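Turen Workshop Evening Course
Unit 4: Building and using a pair of hand-held grippers
Notes by Morven MacRitchie

Bring these notes with you. They replace the sheet handed out in October, which had the old servo wiring and the wrong bolt length for the collar.

4.1 What we are building

Each pair of students builds one set: a left gripper, a right gripper, and the leads for both. You hold them and do a job with them, and the recorded movement is later used to drive the two-arm bench robot we started in Unit 2. The arm does not need to be switched on for any of this unit.

The shells come from the Jelstead pattern. Print them at the slower setting. A full shell takes most of a day on the older printer, so book your slot early and label the spool. The fingers are a separate print and can be done on either machine.

Fit the parts in this order:

1. Clean the inside of the shell and check that the collar seats flat.
2. Feed the cable through before the collar goes on. The connector will not pass afterwards.
3. Fit the fingers and work them by hand. They should close without rubbing.
4. Fix the marker on its mount, then tighten.
5. Fit the camera last.

Spare cable should be tied back. Leave enough slack at the wrist to turn your hand fully over, palm up and palm down.

4.2 Markers

The square black and white markers let the software work out where each gripper is and which way it is facing. Print them on matt paper. Gloss paper picks up the ceiling lights and the reading drops out. Glue the whole face down, including the corners, and trim the white border evenly. Do not trim into the black.

Left and right sets have different numbers. If you swap them, the recording will look fine until you play it back, and then the arms will try to cross. Write L and R inside the shell in pencil.

4.3 Choosing a test job

The test job should be short, easy to reset and slightly awkward. Paper and a magnet do well. A sheet that has already been crumpled gives the fingers an edge to take hold of, and a magnet has to be pulled free of a board and put down on purpose. Stand so that your elbows clear the chairs, and look over the board and the room before you begin recording.

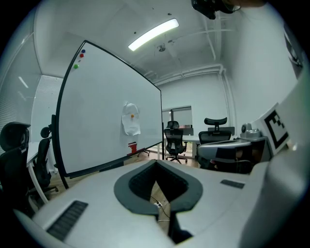 Iona asked whether the whiteboard should be laid flat for the first few tries, as her pair kept losing the magnet on the upright one. It can be, but you will then learn very little about wrist angle, and most of the faults we get on playback come from wrist angle. Try it upright first. If it is still slipping after 7 attempts, check the finger pads before you change the job.

Pads wear on the leading edge. Rub a thumb along them and replace any that feel smooth. There is a bag of spares in the Carnegie drawer, and please write on the lid how many you take.

4.4 Recording

Do a trial run with nothing being recorded. Then:

Hold both grippers still for a slow breath at the start and again at the end. The software trims to those two points.

Move at the speed you would use to pass someone a full cup. Fast recordings can be slowed down later, but the fingers will then shut too late.

Keep both markers facing outward where you can. Crossing your wrists hides one of them.

Aim for 40 good runs per pair. Throw away any run where you dropped something, and make a note of it. Past groups have ended up keeping around 500 between them, which is enough for the playback session. The folder on the shared drive is limited to 600 files, so clear out the bad ones before you leave.

4.5 Working at the table

Table work uses both hands more evenly. Put the paper down away from the rim, with the magnet on it, and start with the grippers held back over the edge on your own side. Bring one in to steady the sheet and the other in for the magnet. Change over halfway through the session so that both sides get used.

Check your leads before sitting or stepping back.

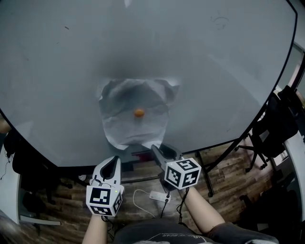 4.6 Faults and what to try

Fingers do not close fully: look for a stray thread of filament in the slide.

Marker reading jumps: corner lifting, or a lamp shining straight on to it.

Left and right reversed on playback: see 4.2.

Recording stops early: the connector has worked loose in the collar. Open it up and push it home. Do not pull on the cable from outside.

4.7 Before next time

Finish your second shell and bring both to the Tistport bench for checking. Read the playback notes as far as the section on speed limits. Anyone still short of a working left gripper can use the workshop pair, which must be signed out and back in by 9 pm.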